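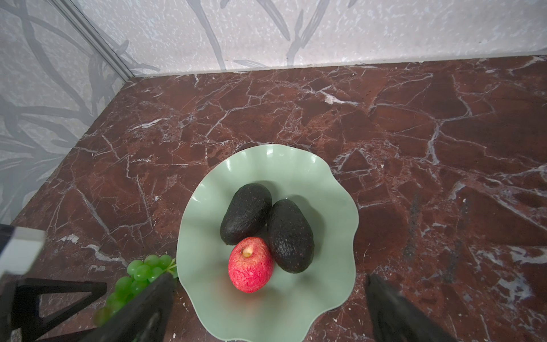 Sunday, after lunch

Fruit bench, second session. Writing this up while the drives copy, before I talk myself into liking the numbers.

The running total for the fruit task is 2,995 episodes. Of those, 477 carry a flag of one sort or another (operator abort, dropped item, clock slip between the wrist view and the joint log). I've been told the flags can be ignored for training. I would like to see that tested before I agree to it. An abort where the operator changed their mind halfway is a different animal from an abort where the gripper jammed, and the log sheet has one tick box for both.

What bothers me more is how alike the good ones are. I pulled a handful from the Bemby folder and played them side by side. Same corner, same green plate near the middle, avocados on the plate, apple on the plate, grapes to the left. Same approach, down from above, fingers open wide. If the policy learns "go to the middle and close" it will score very well on our own held-out set and we'll all be pleased with ourselves until someone moves the plate. Trevor McKinnon thinks the wavy rim gives enough variety as the plate gets turned between episodes. I don't think a turned plate is variety. We disagreed about this for longer than the session warranted.

Things to sort out before the next block:

Avocados. Two dark ones touching each other on the pale green plate is a hard case and I'm glad we have it, but from the wrist the pair can read as one lump. Labels from Irar put a single box round both in 9 of the clips I checked. Sent those back with a note. No reply yet.

Grapes. They sit beside the plate, low on the left, and the left finger covers part of the bunch from the wrist view. Any instruction of the "put the grapes on the plate" sort starts with the target half hidden and blurred. Fine if the model gets the overhead view too. The Govindasamy config drops the overhead view to save memory. So which is it? Somebody has to choose and write it in the config file, where I can find it.

Apple. No complaints about the apple. It is bright, it stands out from everything near it, and it will flatter our results for exactly that reason. I want success reported per item from now on, never pooled. A pooled figure that is mostly apple tells me nothing.

Walls. The grey panels with the dark reed pattern are in every episode from this corner. I suspect the model could work out where it is from the reeds alone and leave the fruit out of it. Cheap check: mask the upper part of the wrist view, run the current checkpoint again, see whether it gets worse. If it falls apart we have our answer. Trevor says it won't. I've written his prediction here so that we can both look it up later.

Marble. Veins are high contrast and go everywhere. The Brura depth filter is meant to cope with this. Their note says it does and gives no comparison, and I haven't managed to get the same clean surface they show. Leaving the filter off until I've seen it work on our own clips. Raw depth is being kept in any case, so we lose nothing except disk.

Small chalky flecks on the top near the grapes. Wipe down at the start of each block and log it, please. I don't want a model that associates grapes with flecks, and stranger things have been learned on this bench.

Left side of the wrist view is washed out on the white part of the arm. Try exposure one step down for 3 episodes, then compare the avocado skin before committing. The skin is nearly black already and I would sooner have a blown-out arm than lose the texture on the fruit.

Proposal for the next block, to be argued over: no more episodes with the plate near the centre. Move it after every episode, and move the grapes separately from the plate. Swap the avocado and the apple front to back. Slower to collect, and the weekly total will look poor beside November's. I can live with that. I'd take a few hundred dull, properly varied episodes over another thousand copies.

Copy finished, checksums match. Mask test goes on the queue tonight under my login, please leave it alone until it's done.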